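Clullex - furniture glossary and word list

README, last touched February 12, 2019

What it is

A plain word list for people who write up second-hand furniture - sale listings, house clearance sheets, insurance lists. 413 terms at the moment. Each has a short meaning, the other names people use for it, and a note if the word gets used wrongly. Started by Igor Vlček out of annoyance with the word "settee". Still growing, slowly.

What's in the folder

terms.txt - the list itself, one term per line, tab between columns
alias.txt - other spellings and local names, points back to terms.txt
dropped.txt - words we took out and why. Read this before asking for one back
notes/ - longer notes, mostly Ludmila's, on wood and fabric words

Columns in terms.txt

term - lower case, singular
group - seating, tables, storage, beds, fabric, trim
meaning - under 12 words if possible, it often isn't
see_also - may be empty
checked - initials of whoever read it last

Seating and fabric words

The messiest group by far. "Suite" means three matching pieces to some dealers and any number to others, so the entry now says matching pieces and leaves it there. "Sofa" and "couch" are the same line. "Damask" is a weave, but half the listings we read use it for any big floral pattern - entry keeps both senses, marked strict and loose. "Scrolled" is for the curl of an arm or its trim, don't use it for legs.

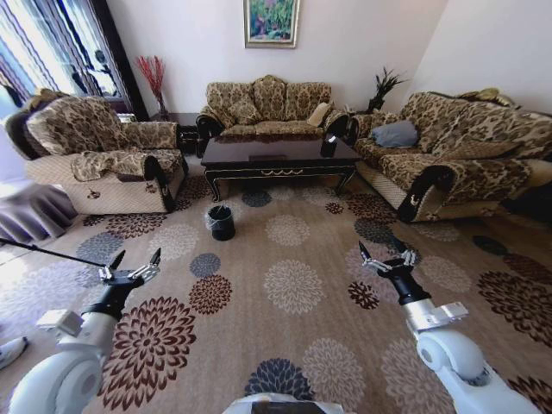

Known problems

- "Ottoman" is in twice, once under storage. Leave both for now, the alias file depends on it.
- Some meanings were copied over from the old Starwood sheet and still have American spelling. Color, gray etc. Fix as you find them.
- Bed sizes are a mess. Etenesh Tufa is redoing them, please dont edit that group until May.
- Accents in alias.txt break if you open it in a spreadsheet and save. Use a text editor.

Adding a term

Send one line in the same format, plus where you came across the word. A shop listing is fine, so is your gran. We want three separate sightings before a local name goes in alias.txt. Kiros Chala reads new ones, usually in batches, so it can take a while. No brand names - we had a long argument over this and its settled.

Use

Free to copy and change, also for paid work. Say where it came from. If you translate it, send us a copy - Tatiana Kollár keeps the Slovak version and would like company.

To do

split trim from fabric notes
sort out "bureau"
second reader for tables group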